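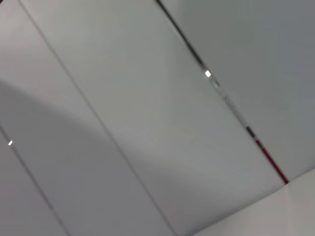 The colleague from the Mukumden side wrote under my last entry that a wrist view with only panels in it teaches the policy nothing, and that I should throw away every demonstration which begins this way. I answered that I want to check first. So this entry is mostly the check.

1 May 2024, teleoperation bench, Vilach cell.

Task is the same as before: pick the small bracket from the tray, turn it, put it on the peg. Operator drives with the Jakano handset, I sit next to the stop button and write. At the start pose the wrist is bent back so far that its camera looks at grey panels and one dark and red rod, and the tray comes into view only after the operator rolls the wrist forward. We have 418 demonstrations in the set now. The plan says 500.

What I did in the morning. I took the same policy settings two times. Run A has all the demonstrations complete. Run B has the first part of each one removed, until the moment when the tray is in the wrist view. The fixed camera over the bench was used in both runs, I did not touch it.

Run A: the arm leaves the start pose without waiting, goes over the tray, and then comes too low on the near side. It closed on the bracket in 5 of the tries I wrote down, but it dropped it before the peg in two of them.

Run B: better above the tray, clearly. But from the real start pose it does not know what to do. It stays there and shakes a little. If I move it by hand to the place where the cut demonstrations begin, it continues well. I should have expected this. The policy has never seen the start pose, so of course it has no idea how to leave it.

So my answer to the comment is: the panel part is boring but it is needed, as long as we start from this pose. The other possibility is to change the start pose, and this I like more. If the wrist begins already looking at the tray, we don't need to teach the way out at all.

Tried this after lunch. New home position with the wrist rolled forward, saved as "home_b". Problem: in home_b the cable on the Le Goff gripper is pulled tight at the second clip. I moved the clip 5 cm up the forearm. Now there is slack, but please look at it before you start, I don't trust the sticky pad under it.

Hand guiding: I tried it also for the peg part only. With the arm in soft mode I can feel the contact when the bracket touches the peg, and with the handset I feel nothing. The insertion looks more natural this way. The bad side is that my own hand and sleeve come into the fixed camera, and I don't want the policy to learn my sleeve. Maybe hold from behind, at the elbow? It is heavy to do so, my shoulder complained.

One more thing about the handset. The thumb stick drifts to the left when it rests. I put the dead zone bigger in the config, but then small corrections over the tray become jumpy - the operator noticed it before I told her. Put it back to the old value for now.

Open:
- record a small set from home_b, same operator, same tray position
- do not mix it with the old set, separate folder please
- new pad for the cable clip
- ask Mukumden if they have a spare handset
- repeat run A with a slower approach, to see if the low grasp comes from the speed or from the data

Old set stays on the disk. I have deleted nothing.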